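**Stone counters: what we learned in January**

Our talk on sealing kitchen stone drew a full room, and several members asked for the main points in writing. Hanna Karpenko has put them together from her notes.

Marble stains faster than granite. Lemon juice, vinegar and tomato will dull a polished top within minutes, and no sealer stops that — it only slows down oil and wine. To check whether a counter needs sealing, leave a spoonful of water on it for 15 minutes. If the stone darkens, it's time.

Wipe with warm water and a little dish soap. Skip the spray cleaners that list citrus or ammonia. 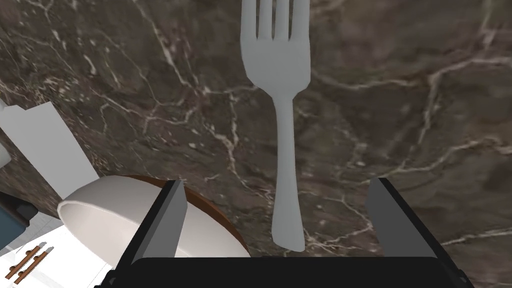 Two thin coats of sealer work better than one thick one. Let the first dry fully and buff off any haze before starting the second. Kenta Sakai still has 3 unopened cans left over from the group order and will sell them at cost.

The next talk is on grout, Monday at the Kiani showroom. Doors open at 6:30. Please park in the back lot — the front spaces belong to the bakery.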